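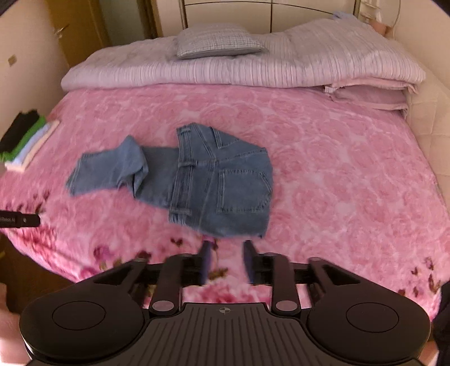

Jeans beside the stack. Folding work with the hand-held gripper.

I called Arsen Zakharchenko to talk about money, and we spent the first stretch talking about pants. He runs purchasing for Triro, a small outfit that teaches robots to do housework, and he'd just come out of a budget meeting in which jeans were (his words) "a bigger topic than the arms."

I'd assumed the arms were where it all went. That's what I would have blown the budget on! But Arsen plans the other way around. He starts with the hand-held grippers, the ones people use to do the chore themselves while the camera records it, and he leaves the robots for the end of the spreadsheet.

"If you buy the arm first, it sits," he told me. "You're paying for it and you've got nothing to teach it. I'd much rather have people out folding clothes in September and argue about arms later."

So how many grippers does a team like his need? He has 21 in use and wants to get to 29, and he was very firm that the extra ones aren't spares. Spares get their own line. "People fold them into the main order and then act surprised when they're short," he said, and then he heard himself say "fold" and laughed for a while.

We got into prices next. He's been comparing two suppliers, Flerkance and Mitsotakis-Vlachou, and the quote he keeps coming back to is $1,255 per gripper from Flerkance, camera included, fingers not. I asked him to repeat the part about the fingers.

"Fingers are like printer ink," he said. "You look at the price of the printer and you feel great. Denim is rough on the tips, the seams especially, so I budget a new set every 6 weeks for anybody on laundry. For the folks doing dishes I can stretch it." 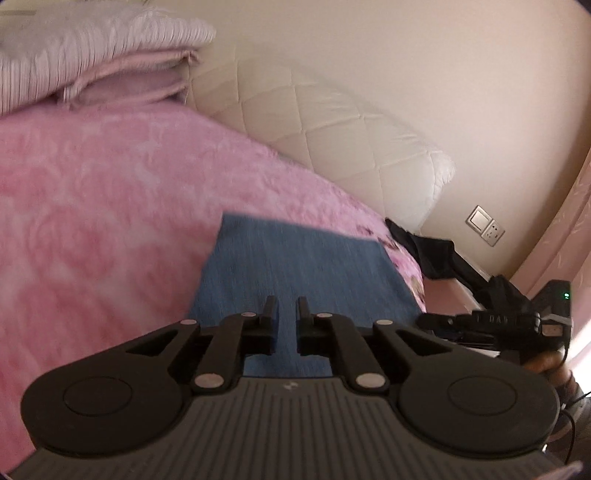

Gripper fingers open over a piece of blue cloth on the bed.

I wanted to know what he'd gotten wrong, and he didn't even pause. Cables! On his first order he went for the short ones to save a little, and then he had to buy the whole lot again in a longer length. He also forgot storage. A day of bedroom work makes a lot of video, and the drives ended up coming out of the travel money, so he missed the trade show in Urkisberg that he'd been looking forward to all year.

"Put the drives right under the grippers on the sheet," he said. "Same page, same approval. Don't let anyone split them up."

What about renting? He's tried it for arms and liked it fine. For grippers he wouldn't bother, given how hard they get used and how picky the return inspections are (he is still arguing over a scratched mounting plate).

Before we hung up I asked when the arms finally get bought. He's penciled in two, from Mitsotakis-Vlachou if the service contract comes down. He's waiting on that email now, and he promised to forward me the number when it lands.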